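Harbour dredging and the seagrass question

Jul 18, 2023

The consultation on the proposed deepening of the Celtard channel closes at the end of the month. This institute has submitted a technical response, which is available on request. The present article sets out, in plainer terms, why we believe the licence should not be granted in its current form, and what a better application would look like.

The case for some dredging is not in dispute. The approach to the harbour has been silting up for years, and the larger fishing boats must now wait for the tide before they can land their catch. The port employs people directly and supports many more. A body concerned with the health of the estuary has no interest in seeing the working waterfront decline, and we have supported maintenance dredging on every occasion it has been proposed.

The present scheme is of a different order. It would deepen the channel along its whole length and widen it on the northern side, where the seagrass is densest. The applicant's own survey, prepared by Guerreiro, records 1,377 hectares of seagrass in the estuary as a whole, of which 28 lie within the area to be removed. The application describes this loss as minor. Measured as a share of the total, it may appear so.

Shares of a total are a poor guide to the value of a meadow. The northern beds are the oldest in the estuary and stand at its mouth, where young bass and pollack first find shelter when they come in from open water. Seahorses have been recorded there and seldom elsewhere. The beds also slow the current and hold the sand in place, and the application contains no modelling of what the shore behind them would do in a winter storm once they had gone. We asked for that modelling before the consultation opened. It should have been a condition of opening it at all.

There is also the matter of sediment. Dredging puts fine material into the water, and seagrass depends on light. The survey considers the plants that would be dug up and gives two paragraphs to those that would be shaded. Much of the dredged material would be taken to the disposal ground off Trenov, which already receives silt from two other ports. Local potters have complained of fouled gear near the ground, and their complaints deserve a proper answer from the licensing authority.
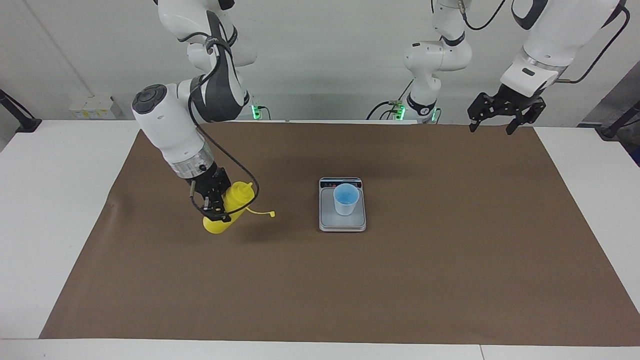

What replanting can and cannot do

The applicant proposes to offset the loss by replanting. This proposal deserves a fair hearing, and seagrass restoration is a field in which we have some experience. Under the Cidix project, our staff and partner schools have planted 3,265 seed bags on the sheltered southern side of the estuary. At the last count, 1,576 of them had produced living shoots. We regard that as an encouraging result, achieved in calm water, on ground chosen with care and protected from anchors.

It does not follow that an established meadow can be moved. A bed of young shoots supports far less life than one whose roots have been knitting together for generations, and it can be lost in a single bad season. The application allows five years for the replacement beds to reach full condition. We know of nothing in our own records that would justify such a figure. It also names no body responsible for the work should the first planting fail, and sets aside no money for a second attempt.

Replanting is a sound way of bringing seagrass back to places that have lost it. It is a weak reason for removing it from a place where it is thriving — and those who fund restoration should be wary of seeing their work used in this way.

A narrower scheme

A channel deepened along its present line, without the northern widening, would meet most of the needs set out in the port's business case. The largest vessels would continue to wait for the tide on some days of the year. That is a real cost, and the port is entitled to say so, but the application makes no attempt to compare it with the cost of losing the beds.

We ask the licensing authority to require that comparison, together with storm modelling for the northern shore and a full study of the spread of sediment. Work should be confined to the winter months, when the plants are least active, and water clarity should be measured throughout, with dredging to stop whenever an agreed limit is passed. The results should be published as they are gathered.

Responses to the consultation may be made in writing by any resident or business. They need not be technical. Those who fish, sail or swim in the estuary hold knowledge of it that no survey has recorded, and the authority is obliged to consider what they say.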